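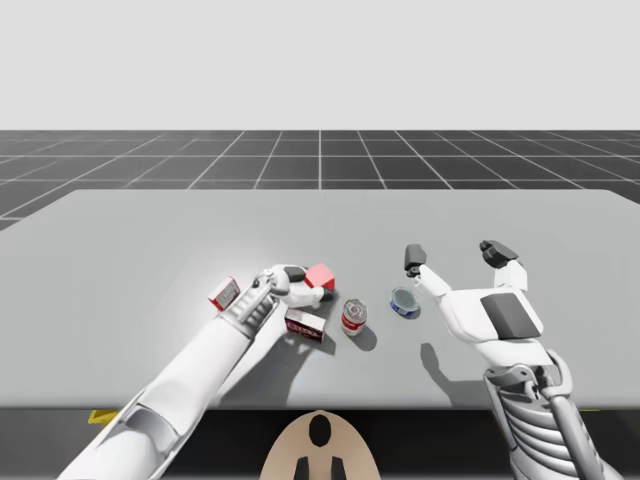
A red cube on the gray table.

The ferry to Tanholm left at 6:40 in the morning, and my sister and I were the only ones on the upper deck. She had the keys to our father's house in her coat pocket. I had the list.

We had not been back in nearly three years. The last time was for the roof, and we had argued about the roof. This time the buyer wanted the place cleared before the end of April, and there was nothing left to argue about except who would take the clock.

"You take it," she said, before we were past the breakwater.

"I don't have a wall for it."

"Then we'll sell it in Wudport."

I wrote Wudport next to the clock on the list. The wind kept lifting the page and I held it down with my thumb.

The house smelled of coal dust and old bread. My sister opened the windows in the front room and I went to see about the water. The valve was under the kitchen sink, behind a stack of paint cans, and it would not turn. I hit it with the heel of my shoe until it gave. The pipes banged all the way up to the bathroom, and then the tap ran brown.

We did the kitchen first. Plates in one box, pans in another. She wrapped the glasses in pages from the shipping paper he used to get, the one that listed every boat in and out of Drellunari. He had never worked on a boat. He repaired radios in a shop behind the Shaikh bakery for 38 years, and he came home with flour on his shoes from cutting through their yard. But he read that paper every night, and he could tell you what was tied up at Drellunari and what it carried.

"Did he ever go there?" I asked.

"Where?"

"Drellunari."

She thought about it. "He had a ticket once. Mom found it in his good jacket. It was two years old by then."

"What did she say?"

"She put it back."

I went on with the pans.

At noon we ate the sandwiches from the ferry on the back step. The neighbor's hens had got through the fence and were working over what used to be the bean rows. My sister threw them her crusts. She told me she was thinking of leaving her job, and I said that was probably a good idea, and she said she had expected me to say the opposite.

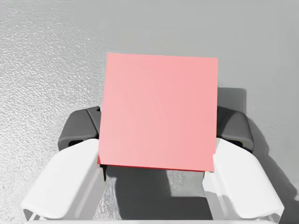
The red block, from above.

The bedroom took longer. His shirts were still on the rail, the gray ones he wore to the shop and the white one he wore to funerals. I folded them into a bag for the church. The good jacket was at the far end, and I checked the pockets while she was out on the landing with the broom. There was a comb and a bus token. In the inside pocket was the ticket, Wudport to Drellunari, one way, 40 crowns, with the corner worn soft.

I stood there with it for a while. I could hear her sweeping.

When she came in I showed it to her. She wiped her hand on her skirt and took it and read both sides.

"One way," she said.

"Did you know that?"

"No. Mom never said."

She sat down on the bare mattress. Down in the yard the hens had started up again, and somebody was calling them. I waited for her to say something else. After a minute she slid the ticket back into the jacket, folded the jacket over her arm, and asked me what time the last ferry went.

"Six," I said.

"Then let's get the clock down."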